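Notebook, transfer room
05/07/2024

Continued with the Wustgate tapes. Present: me, Nazanin, and Afshin after lunch. Gholamreza was at the rehearsal room and came only to bring the second power supply.

State at the start of the day: nine reels in the box, side A of the album complete on the drive, side B not begun. The box says "Clondgate, final mixes" on the lid, but inside the lid somebody wrote in pencil "not final, ask Esmaeil". I asked Esmaeil Ranjbar by phone. He played bass on this album and he remembers that two songs were mixed again after the first master was cut, and he does not remember which two. He will listen when we have something to send.

Speed problem

The first reel of side B begins with a line-up tone. On the label it is written one kilohertz. On our machine it reads 1,034 Hz. I suspected first our machine, so I put the calibration tape on and measured again. The calibration tape is correct. So the recorder in the old studio was running slow, or they changed the pitch on purpose, which bands did in those years more often than they admit.

Nazanin took the guitar and played along with the second song. Without correction, she has to tune up more than a quarter tone to be together with the record. With the correction applied (playing slower until the tone reads right) the guitar fits in standard tuning. The voice of the singer also becomes more natural, a little darker, and the cymbals lose that nervous sound. I am convinced. Afshin is not completely convinced, he grew up with the cassette and for him the fast version is the correct one. We keep both: flat transfer as archive, corrected copy as working file.

Attention for whoever continues: side A has no tone at all. I do not know yet if side A has the same error. The organ in the opening song could tell us, if it was an electric organ with fixed tuning. Raíssa has good ears for this and I left her a message.

Whistle

There is a thin whistle at 3,284 Hz in the quiet parts of the third song. At first I believed that it is on the tape. It stays when the tape is stopped, so it comes from us. Things tried, in this order:

Changed the cables between the machine and the converter. No difference.
Disconnected the Bagheri preamp and went direct. The whistle is lower but present.
Turned off the ceiling lamp. No difference.
Second power supply for the converter (the one from Gholamreza). Whistle gone.
Put the Bagheri back in the chain with the new supply. Still gone.

So the old supply is bad. I marked it with red tape and put it on the shelf of defect things. Please do not take it for the keyboard. All transfers of side A were made with this supply, and I checked the ending of the last song with headphones: yes, the whistle is there also. Very low, but it is there. I would prefer to repeat side A completely and not to use a filter, because the violin has notes in that region. Nazanin agrees.
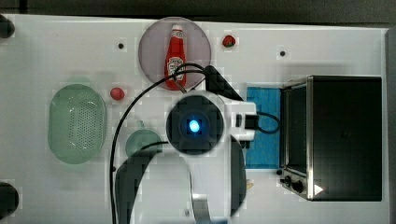
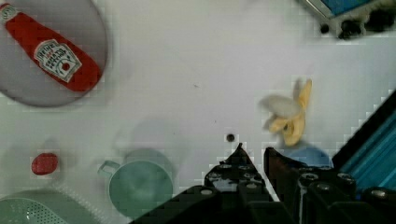

White table from above, two views. The ketchup bottle is in both.

Computer

Dropouts in the recording at a buffer of 64 samples. I do not know who set it so low, probably it was left from the session where Raíssa recorded voices and needed to hear herself without delay. For a transfer there is no need for it. I put it to the largest value, and after this one whole reel passed without dropouts. Can we please agree to write in the notebook when we change this? I lost the first pass of reel six with it, and I noticed only at the end.

The edit on reel seven

In the fourth song of side B the splice before the last chorus has opened. The adhesive has dried and the tape came apart in my hand when I wound it by hand, fortunately slowly. I cleaned both ends, made a new splice in the block, and waited with the playing until Afshin had looked at it. It plays well. There is a small step in the reverb at this place, and I compared with Afshin's cassette: the same step is there. So it is from the original edit and it stays as it is.

I also found that the tape after the splice is of another type, with a darker back. The sound is different too, less bass, more voice. This could be one of the two songs that were mixed again, or at least its last part. I will tell Esmaeil to listen first to this one.

About the music itself

I had heard of Wustgate only by name before this job. Side B is much stronger than what people usually write about the band. The long instrumental piece has a keyboard melody that returns three times, always a bit slower, and the drummer holds it together with almost nothing. On the cassette this is covered by noise and one hears just mud. From the tape it is very clear, even the pedal of the hi-hat. Afshin became silent during it and then asked to hear it again, so we lost some time, but I did not mind.

From the label

Larkov would like the finished master in October. They asked also if there is enough material for a bonus track. On reel nine, after the last song, there is a piece with only acoustic guitar and humming, no title on the sheet. I transferred it flat and did nothing more. Permission has to come from the band, not from us, and I wrote this to Larkov in clear words.

Still open

Repeat side A with the new supply.
Answer from Raíssa about the organ.
Send reel seven to Esmaeil, corrected speed, and the flat one as well so he can compare.
Clean the heads again before side A, there was brown dust on the guides after reel eight.
Buy splicing tape. The roll is almost at the end.
Return the calibration tape to Gholamreza, it is his own and he asked already two times.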